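Skorstead Planner 39: Review
Last updated: December

Kasville has assessed this planning software for two-handed gripper work. Plain, pale surfaces are a hard test of its tracking.

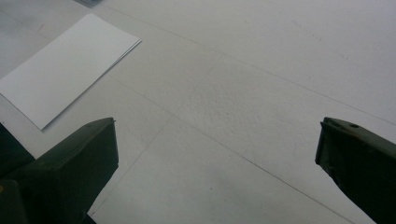
Gripper view: paper on a pale surface.

Tracking held well near faint lines and drifted over blank areas. Set-up took 18 minutes.

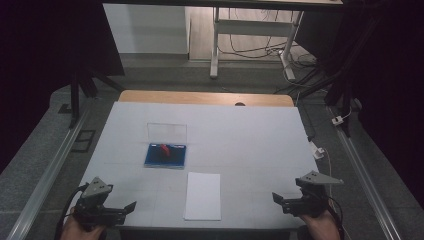

Both grippers over the near edge of the table.

Left and right paths are planned together, and the preview is clear. 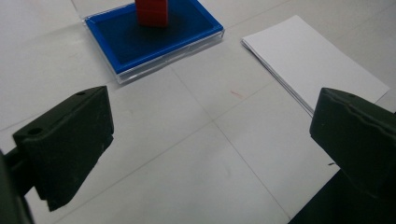
The log viewer is slower and stalls above 1,000 entries. We recommend purchase, with reservations.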